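共有 80　コメント 3

3.2　手持ちグリッパによる書籍操作データの収集

書籍は、ロボットハンドにとって驚くほど豊かな対象である。剛体とみなせるのは閉じているときだけで、把持の位置が少しずれればページが開き、力を入れすぎれば小口がたわむ。Purusデータセットでは、この扱いにくさを正面から取り上げ、人が両手に一台ずつグリッパを持って本を操作する様子を、グリッパに取り付けたカメラで記録した。遠隔操縦を介さないため、操作者は指先にかかる反力を直接感じながら動作を調整できる。著者らも収集に参加したが、数回の練習で本を立てられるようになったときの手応えは、遠隔操縦では一度も味わえなかったものである。

作業台の奥には伸縮式のリンク機構に板を取り付けた書架を置き、厚い本を小口を上にして扱う課題を設定した(図4)。一方のグリッパが本を両側から挟んでいる間、もう一方は指を開いたまま待機する場合がある。この待機の姿勢も切り捨てずに記録に残した。両手の協調を学習するうえで、動かない側の手がどこにいるかは貴重な手がかりになるからである。 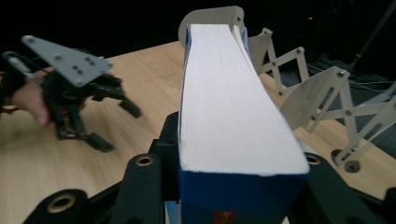
図4　把持側グリッパのカメラから見た書籍操作。左はもう一方の手持ちグリッパ。

3.3　接触区間の抽出と方策の学習

収集した軌道は3522本である。各軌道を接近、把持、移送、解放の4区間に分け、指の開度と手先速度から境界を自動で推定した。推定が難しいのは把持から移送に移る瞬間で、厚い本では指が閉じきる前に手首が動き始める例が多い。そこで開度の変化率だけに頼らず、画像特徴の変化を併用するLamham分割を導入した。境界の誤りは目に見えて減り、とくに本を傾けながら持ち上げる軌道で効果が大きかった。この結果には著者らも大いに勇気づけられた。

方策には拡散モデルを用い、左右の画像列と相対手先姿勢を入力とした。視点が手先とともに動くため、本が視野の大半を占める時間が長く、書架や作業台の見え方は断片的になる。当初はこれを弱点と考え、固定カメラの追加も検討した。ところが手先視点のみで学習した方策は、書架の位置を変えた条件でも安定して動作した。ページの束と表紙の境目が、本の向きを知るための十分な情報を与えていると考えられる。
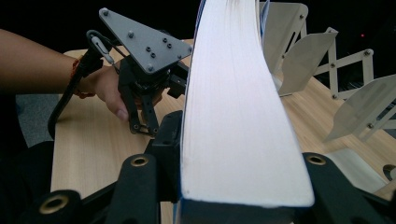 比較手法には、単腕の模倣学習を左右独立に適用したDeschamps方式を用いた。独立方式は本が薄い場合には健闘したものの、厚い本では両手の動き出しがずれ、本が書架の板に斜めに当たる失敗が目立った。提案方式では片手が本を支え、もう片手が遅れて添えるという、人の動作によく似た順序が現れた。この順序を明示的に教えてはおらず、本研究で最も心躍る観察の一つである。

課題も残る。表紙が滑りやすい本では、移送中に把持点が下がることがあり、画像だけでは検出が遅れた。次章では、Flultden触覚センサを指に追加した予備実験について述べる。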